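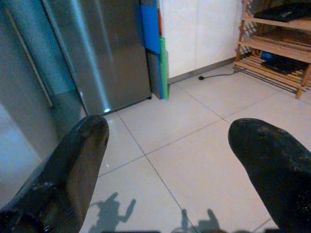 Wrist cam view, jaw wide open. Left finger glossy, right finger matte.

Fleltstead Forum > Manipulators > Maintenance and Setup
Posted in June by ruan_f
6 min read

Uneven finger wear and wrist cable dress on a two-arm table cell

ruan_f:
Two Nornholm arms, parallel grippers from Plalteck, one camera per wrist and one at head height. The job is table setting and clearing: cutlery, bowl, plate, mug. Fingers are the stock black ones, never swapped.

Symptom: on one gripper, forks and spoons rotate in the grasp during the lift. The bowl and mug are fine. Commanded force is the same on both arms. The other gripper holds cutlery without trouble.

In the wrist view the left finger has gone shiny and has a flattened, slightly brown face on the inward side. The right finger is still matte. Both are scuffed. I expected wear to match on both sides of a parallel jaw.

What I have done so far:
- cleaned both fingers with isopropyl, no change
- re-homed the jaw, no change
- raised grip force from 35 N to 66 N, rotation reduced but still there

Question is whether I replace the fingers and move on or look for a cause first.

n_costello:
Put the force back to 35 before anything else. 66 on a fork handle will polish the contact face faster, and you are loading the carriage for no reason.

Then check centering. If the jaw closes off center by even a small amount, one finger arrives first and drags the object across the table until the second one meets it. The first finger takes all the sliding wear. Put a gauge pin upright in a block, close on it slowly, see which side touches first.

tmthembu:
Agree on the force. Don't agree that it has to be centering. Glossy versus matte can just be two different fingers. We had a pair from mixed batches, one molded smoother than the other, and they looked like that out of the bag. Check the part marks on the mounting side before you take the gripper apart.

Also you can't judge tip height from a wrist camera. The lens is close and perspective does what it wants. Take them off and lay them back to back on a flat plate.

n_costello:
Mixed batches would explain the finish. It would not explain a flat worn into one side.

tmthembu:
We can see one inner face well and the other one hardly at all from that angle. I would not say the right one has no flat.

ruan_f:
Fair point on the angle. Part marks: same number on both, same batch. Back to back on a plate, the left one is shorter on the contact face side by a bit I can feel with a fingernail. I don't have a profile gauge here.

Gauge pin test: left touches first every time. 13 closures out of 13.

n_costello:
So it is off center. Next question is whether the gripper is off or the arm thinks the tool center is somewhere else. Was the pin block free to slide or clamped?

ruan_f:
Clamped. Position taken from the taught tool frame. So it could be either.

catriona.fahy:
Before you re-teach anything, how are the wrist cables dressed? I had a tool frame that moved depending on joint 6 angle. The cable was tied too short below the last joint, and at some wrist angles it pulled on the gripper housing and flexed the mount plate. It looked like a calibration fault for two weeks. A photo of the arms in the ready position would help.
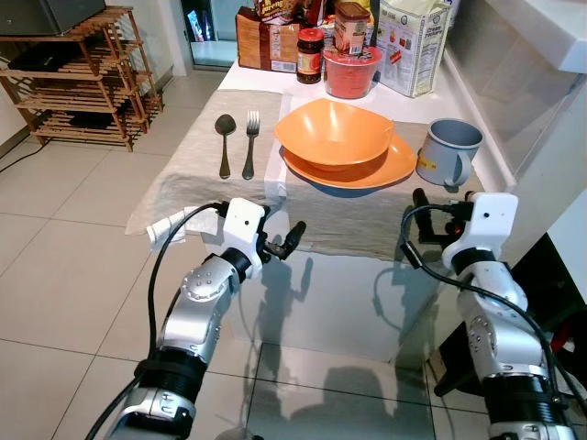

Both arms at the ready position, a cable down each arm.

ruan_f:
Ready position from the head camera. Place setting is the standard one for this task, fork and spoon on the left, bowl on the plate in the center, mug to the right of it. Groceries at the far end are outside the work area and stay there.

Each cable leaves the gripper housing and goes down the side of the arm. Ties are at the forearm only.

catriona.fahy:
The left one makes a loop off the housing, so there is slack in that pose. What I would check is the other end of the range. Roll the wrist to both limits with the drives on at low speed and watch the cable at the housing exit. If it goes straight at either limit, it is pulling.

I'd also keep that loop away from the cloth. On the left arm it passes over the paper at the near corner. A loop hanging low over a tablecloth will catch something sooner or later.

tmthembu:
Slack loops like that are fine on a slow table cell. Tie them tighter and you create the pulling problem you just described. I would leave the routing alone and re-teach the tool.

catriona.fahy:
I didn't say tighter. Same length, with the tie moved up one link so the loop sits behind the wrist. Gunnlaugsson sell a clip-on saddle for this, but hook-and-loop tape over a strip of foam does the same job.

ruan_f:
Rolled both wrists to the limits. On the bad one the cable goes straight at the negative limit. Housing does not visibly move. With a dial indicator on the side of the housing I get a small deflection, and it goes back to zero when I unplug the cable and repeat.

Cutlery grasps on that arm are all taught near the negative limit. Bowl and mug are not.

n_costello:
That fits. Fix the dress first, then repeat the pin test, then re-teach if it still touches early. New fingers last, as a pair.

ruan_f:
Done in that order. Tie moved up one link, cable straightens nowhere in the range. Pin test: left still first, but by less. Re-taught the tool frame with a four-point touch. Both sides now land together as far as I can see. Force back at 35. New finger pair on order, running on the old ones for now.

Cutlery still rotates now and then on the lift.

tmthembu:
It will, on the old fingers. What did the frame shift by when you re-taught?

ruan_f:
Didn't save the old values. I have a backup from before commissioning, will pull it and compare.

nomvula_m:
Following. Same grippers, same polish on one side, and our cutlery is also taught close to the roll limit. Which link did you move the tie to, counting from the flange?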